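Week 7 handout: House rules for shared workspaces

Hi all. Helmi Vuorinen asked me to write up what I said on Thursday, as half of you were at the Cotport visit and the other half couldn't read my whiteboard. So this is the talk, more or less, with the rambling trimmed (some of it, anyway).

I'm going to keep using the Tollow kitchen tasks, and I know you're sick of them by now. I like them for this topic because a kitchen counter is messy in a way a factory bench usually isn't. A knife and a potato can end up side by side, and your planner has to treat them very differently.

The first rule is that you write the hazard list before you write any motion code. Go through everything on the counter and say what it could do to a person, to the arm, or to the other objects. Blades go at the top. Things that roll get their own line - I took points off 2 teams last time for leaving them out. You do this in simulation too! The habits you build there are the ones you'll carry over to the lab.
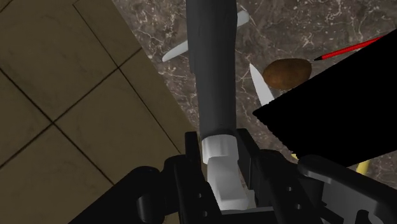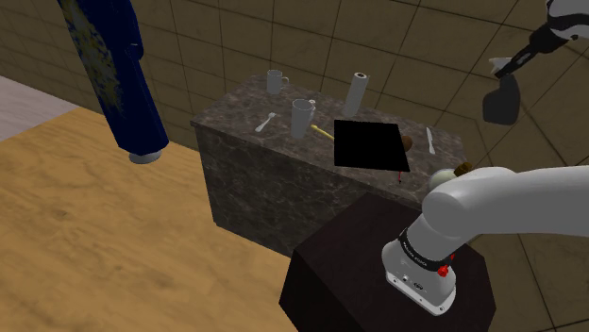 Simulated kitchen counter with a robot arm. Both views have a knife blade on the marble and an object held by the gripper.

The second rule is about carrying. Once the gripper closes on something, the robot's shape has changed, and your collision model has to change with it. Attach the held object to the model right away, with a margin, and take it off only after release. Elli Rissanen went through the logs from our last batch of 585 runs, and the most common mistake by far was a planner that forgot it was holding anything. The fingers cleared the counter just fine. What was in them didn't.

Third, write down your limits. Top speed, grip force, how high you lift before moving sideways, all of it in one file with a date and your initials. If I find a speed limit buried in a script somewhere I'm going to ask you about it, and I'll be a little grumpy.

Last one: a clean simulation run is not permission to run on hardware. You still need the stop button check and a second person in the room, and the first real run is always at low speed with an empty gripper.

For next time, read the Janevski chapter on risk assessment (skip the appendix) and bring a one-page hazard list for the counter task. Typed, please.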